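Notes from the Flemik open day, 7/17/25

I went up to the Flemik test hall mostly to see how they handle faults on two-arm cells. We have been planning a shared-workspace cell of our own since January and keep getting stuck on the same question, what the second arm should do when the first one stops. Flemik had promised a session on a stop they had last winter, with the full log on screen. That session alone was worth the drive.

Parking is behind the Sedix warehouse, not in front of the hall. The sign is small. Sign-in took a while and we got safety glasses and a visitor badge. After a short talk in the lobby we were split into groups and walked to the cells.

## The stacking cell

The task is simple. Two arms share a wooden table with a square of black tape on it, and between them they build a tower of three blocks inside the square: red at the bottom, yellow on it, green on top. Both arms have the same kind of gripper with orange fingers. The control software is called Dagdag and was written in house.

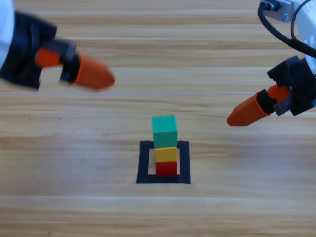
*The three-block tower in the taped square, with both grippers clear of it.*

The engineer running the cell told us the stack itself gives them little trouble. The trouble is the air over the square. Both arms need that space, and only one may have it at a time. Dagdag handles this with a lock: an arm asks for the zone, gets it, does its move, backs out, and gives it up.

In January the lock failed. The left arm placed a block and lost its network link while backing out. Dagdag waited for a message, didn't get one, and after 90 seconds freed the zone by itself. The left arm was still in it. The right arm came in with the next block and the two grippers hit. Damage was one bent finger mount and a cracked collar. No one was hurt, and the guard door was closed at the time.

What bothered them was that the timeout had been put in on purpose. Someone had gotten tired of restarting the cell after dropped messages, and a timer was the quick fix. It had gone through 141 runs without a problem before the crash, so it was taken as proven.

The wrist cameras were recording, but the program didn't use them for the zone check. A view from one of those cameras was up on the monitor next to the cell for most of our visit. With the yellow block between the fingers you can still see the tape and the red block in it, so there is a fair amount of information in that view. They are looking at using it as a second check before a place. It isn't in the running version.

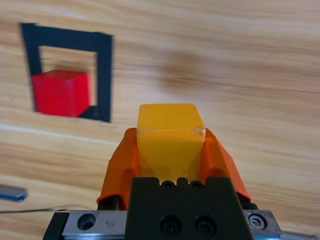
## What they changed

The timer is gone. If an arm drops its link while it holds the zone, the zone stays locked and both arms stop where they are. A person has to look, move the arm out by hand if needed, and reset at the panel.

The other changes, from my notes:

- Speed over the square is down to 50 percent of what it was.
- An arm holding a block waits outside the zone, with the gripper closed.
- The zone is freed on measured joint position. A "done" message is no longer enough.
- Cables on both arms get checked at the start of each shift. The dropped link was traced to a worn connector.

We asked about the cost. More stops, they said, and each one takes a few minutes of someone's time. I thought that was a fair answer.

They went through the waiting rule with us at the table, using the red and yellow blocks. One arm has the square and the other holds its block off to the side until the zone is free.

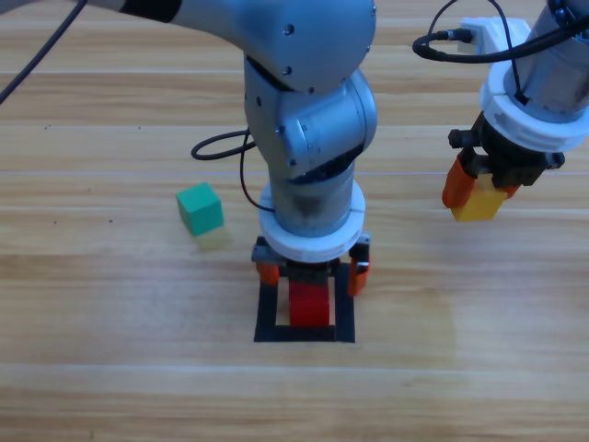
Page last changed: 7/17/25The red block is over the tape and the yellow one is up in the other gripper. This is the part of the job where the old version went wrong. I asked what happens if the waiting arm loses air or power with a block in its fingers. The block may drop, and they accept that, as long as it drops outside the square.

## Rest of the visit

Lunch was in the canteen. In the afternoon we saw the Pisetti line, a packing cell behind a light curtain. It was down for a sensor fault when we got there and came back after 60 minutes, too late for our group. The poster on gripper wear was good and I have asked for a copy.

For our own cell I want to go through every timeout in the code and write down what each one lets go of when it runs out. I also want the reset panel placed where the person pressing it can see both arms. At Flemik it used to be around the corner, and they moved it after the crash.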